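Rondwood Shared Workshop, Bultodthorpe
Progress report to the Marinescu Fund
Project: Pumari assembly and dismantling cell
Prepared by Parveen Jafri, project lead
12/15/19

1. Summary

The grant of £800 was awarded in July to help members build a robot cell for handling the parts of used desktop computers. Spending to date stands at £729. The arm, gripper and slotted aluminium bed are in use, and work has moved on to the positions at which parts are presented to the gripper.
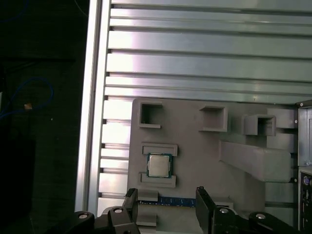 2. Fixtures

The grey fixture board is now at version 7. It carries a cradle for the processor, with a rail above and below the chip, and a longer holder with small tabs for the blue strip. Earlier versions let the processor turn slightly when the fingers closed, and the rails were redrawn for that reason. The board sits directly beside the computer – a short travel for the arm, and a simpler one to program.

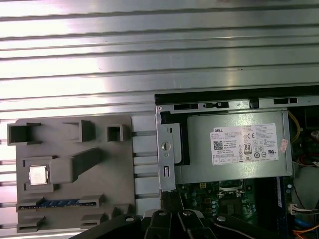 Fixture board and open case with Dell-labelled power supply side by side on the bed.

3. Work inside the case

Members agreed at the outset to begin with the processor and memory, as both have a fixed place on the motherboard. Clearance remains the main difficulty. The gripper linkages are wide in relation to the space around the socket, and approach angles have had to be taught one at a time. The log holds 378 entries for this stage, including abandoned runs. We do not yet consider the results steady enough to report a success rate. 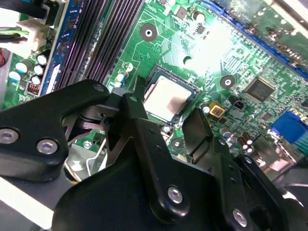

Gripper over the motherboard, with a processor in the socket.

4. Layout and access

The case is worked on its side with the side panel off. This gives the arm a clear path from above, though internal cables still need to be dressed by hand before each session. A written procedure for this has been added to the workshop folder. 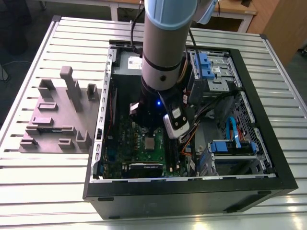
5. Next period

The remaining £71 is set aside for filament and replacement finger plates. We intend to finish the memory routine first, then return to the processor – the order members preferred at the last review. We should be grateful for the Fund's agreement to carry the balance forward. Receipts are enclosed separately.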